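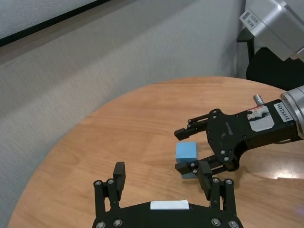 Where we are with the Skustora game library

Hi all — this is my progress note to the Schmieder fund for the first stretch of the grant, written on 14 October 2020 with a cup of tea going cold next to me. I'll try to keep it shorter than the last one!

The table

The big purchase is done. We went for a round table (you may remember I went back and forth on this for weeks) and I'm so glad we did. It's light brown with the grain showing, and people can sit anywhere and still reach the middle, so there's no more arguing over the good end. The one thing I'd change is the glare. The light bounces off the top on one side and makes it hard to read cards there, so I'd like to try a cloth or a felt mat before we spend money on anything fancier. The table came from Privon and cost 400, delivery included, against the 500 we had set aside. I'd like to put the leftover 100 toward storage boxes, if that's all right with you.

The corner

We're keeping the grey fabric partition behind the table. I had planned to ask for a new one, but it does a nice job of making the corner feel like its own little room, and I'd sooner have more games. The black chairs are staying too. Two of them squeak (I've oiled them, and they squeak).

Cubes, pawns and other small stuff

This is the slow part, and I'll own up to being behind. The donated games from Hurkberg came in with everything mixed together, and I've been going through them on the new table a handful at a time. So far 61 games are checked, bagged and on the shelf. The little cubes take forever! Light blue is the worst color by far, as three different games use a light-blue cube of nearly the same size, and I've had to go back to the rule sheets over and over to work out which goes where. Strays go in a jar until I find them a home.

What's next

By December I want the rest of the Hurkberg boxes sorted and the lending list typed up, with a line for missing pieces on each game. I also still owe you the receipt for the zip bags — it's in my coat somewhere, and I'll send it on with the Privon invoice.

One question for you: would the fund be okay with us lending games overnight, or should they stay in the building for now? I've had plenty of people ask and I've been telling them to wait until I hear from you.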